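Plakum Support Portal
Ticket 789 - Gripper stops short of full travel after update
Product: Plakum two-arm bench kit, parallel grippers
Site: Astham
Opened by: Alcides Quintero
Assigned to: Rhun Owen
Priority: normal
Status: awaiting customer

Alcides Quintero
Kit is on a trial licence we took out in January. After the last controller update the right gripper reports 100 on the open command but the fingers stop short. Left gripper behaves. Power cycled both arms, no change. No fault code, status lights normal. Need to know if this is covered before we commit to buying.

Rhun Owen
Covered under trial. Please run the open/close routine 26 times on the right arm with nothing in the jaws and send the log. Check that the thin wrist cable isn't pulling tight when the wrist turns.

Alcides Quintero
Log attached. Travel is short on 5 of the cycles, all with the wrist rotated past centre. Cable had very little slack there. Re-routed it with a looser loop and re-ran - no short cycles. Recalibrated the zero on both grippers afterward.

Rhun Owen
Good. Leave the loop as is. Next step is the kitchenware set: bowls, saucepan with lid, storage container, toaster. Park both grippers above the table, fingers down, before you start the program, and send a photo of the start position.

Alcides Quintero
Start position, before the first run.
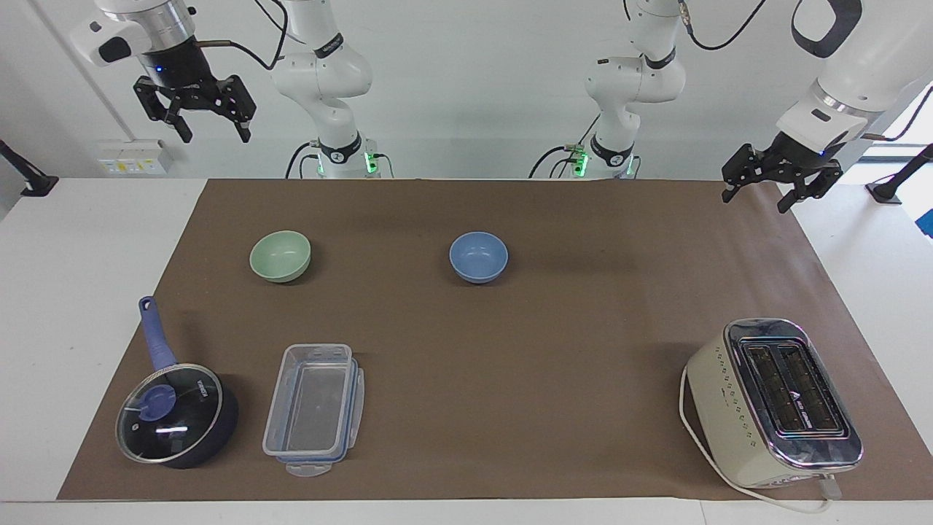

Santeri Peltonen
Same fault on our kit at Javinwood, same update. Re-routing the cable helped for a while, then the short travel came back on the left arm as well. Could support confirm whether a longer wrist cable is available, and whether trial customers pay for it?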